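Review: Firkon Tuven soft-goods gripper kit, second revision

2025-07-11

The Tuven is a two-finger gripper kit sold for handling cloth, bagged goods and other limp material. It ships with the gripper body, two finger pairs, a wrist camera bracket, a flange adapter, a cable set and a printed handbook called Rules for Handling Garments. We bought the kit at list price for the returns line at our Bunville site, where worn and unworn clothing is picked up, turned, inspected and passed to folding.

This review covers the hardware briefly and the handbook at length. Plenty of grippers can hold a shirt. Very few arrive with a written practice that a line lead can adopt, argue with and sign off.

Hardware

The body is a parallel-jaw design with electric drive. Stroke and closing force are set in software, and force can be limited a second time with a parameter locked behind a supervisor password. The lock survived a power cycle and a firmware update. It did not survive a factory reset, and the manual should say so in the safety chapter. At present the information is in a footnote to the appendix on spare parts.

Finger mounting uses two screws per side. The locating faces are machined well enough that a finger can be removed and refitted without redoing the tool center point, provided the faces are wiped first. We rechecked the tool center point after every change anyway, as our own site rules require it.

The camera bracket is stiff. The cable exit is badly placed: on a wrist with limited clearance the connector points at the forearm, and a right-angle plug has to be bought separately. Firkon lists the plug as an accessory. It belongs in the box.

The handbook

Rules for Handling Garments has 10 rules, each on its own page, with the requirement at the top and notes below. Requirements use "shall" and recommendations use "should," and the two are kept apart throughout. Anyone who has tried to audit against a vendor guide will appreciate this.

The rules that matter most in daily work are these.

Rule 1, grip selection. The pick point shall be on a single panel or a hem, clear of buttons, zippers, rivets and labels. Where a seam junction lies close to the pick point, the operator shall decide in advance whether the grip may cross it and record the decision in the garment recipe.

Rule 2, force. Closing force shall be set per fabric class and never per shift. The handbook provides a table of classes. It is usable for woven cottons and blends and weak for knits, where a single class covers everything from T-shirt jersey to heavy sweaters.

Rule 3, visual check. After closing and before any move, the wrist camera view shall show both fingertips and the fold of cloth between them. If either fingertip is hidden, the grip shall be opened and retried.

Rule 3 is the one we would keep if we had to throw out the rest. It costs little cycle time and gives the operator something definite to accept or reject. On tan garments against a white background the check is easy. Dark cloth is harder with these dark gray fingers, and Firkon should offer a lighter finger for that work.
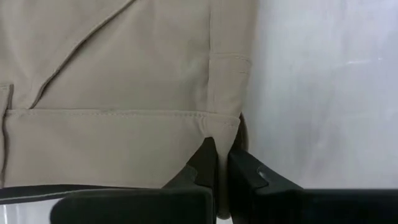

Rule 4, seams as landmarks

A separate chapter expands Rule 4, which asks that garment recipes refer to construction features such as seams, loops and pocket edges in place of fixed distances. A recipe written this way carries over between sizes. A recipe written as an offset from the hem has to be maintained for each size, and in our experience it won't be.

The chapter is sound but assumes a vision system that can find a seam reliably. Tone-on-tone topstitching is the difficult case. The handbook recommends low-angle side lighting, which we tried and now use. It does not mention that side lighting also deepens wrinkles, and that a wrinkle can be taken for a seam if the detection threshold is set too low. We would add a requirement that each landmark be confirmed by a second feature before the robot commits to a grip.

Rules 5 to 10

The remainder is shorter. Rule 5 limits travel speed with a garment hanging free. Rule 6 covers release and requires the cloth to be supported before the fingers open. Rule 7 sets a cleaning interval for the finger faces, with lint as the stated hazard. Rule 8 deals with people entering the work area, and defers to the site risk assessment, as it should. Rule 9 covers records. Rule 10 says that any departure from the rules shall be written down with a reason and a review date.

Rule 9 needs work. It requires an image to be kept for every rejected grip and says nothing about accepted ones. When a garment is found damaged downstream, the accepted grips are the ones you want to look at. We keep both, and delete accepted images once the garment has cleared inspection.

Rule 8 is adequate but should not be mistaken for a safety assessment. The kit comes with component documents only. Guarding, stopping distance and pinch hazards remain with whoever integrates the cell, and the handbook states this on its first page in plain language.

Trial

We ran 235 garments through the cell under the handbook rules, mostly pants, work shirts and light jackets. Two were marked at the pick point. Both were coated fabrics that fall outside the force table, and both should have been refused at Rule 2. We have since added a refusal class to our recipes for any cloth that is not in the table.

Operators adapted to Rule 3 quickly and to Rule 10 slowly. Writing down departures is tedious on a touch panel with a small keyboard. A list of preset reasons would help, and Firkon says one is planned for the November software release. We have not seen it and give no credit for it here.

Compared with the Munshi

Our previous gripper was the Munshi, which closes faster and costs less. Its documentation covers mounting, wiring and commands, and stops there. A site with mature handling rules of its own could reasonably buy the Munshi and save the difference. A site starting from nothing would spend that difference several times over writing what Firkon has already written.

Assessment

Good: clear separation of requirements and recommendations, lockable force limit, repeatable finger mounting, a usable visual check.

Poor: knit fabrics under-specified, no lighter finger option, connector position, record rule covers rejected grips only, reset behavior buried in an appendix.

Recommended for woven garments. For knits, wait for a revised force table or plan to develop your own before the cell goes into production.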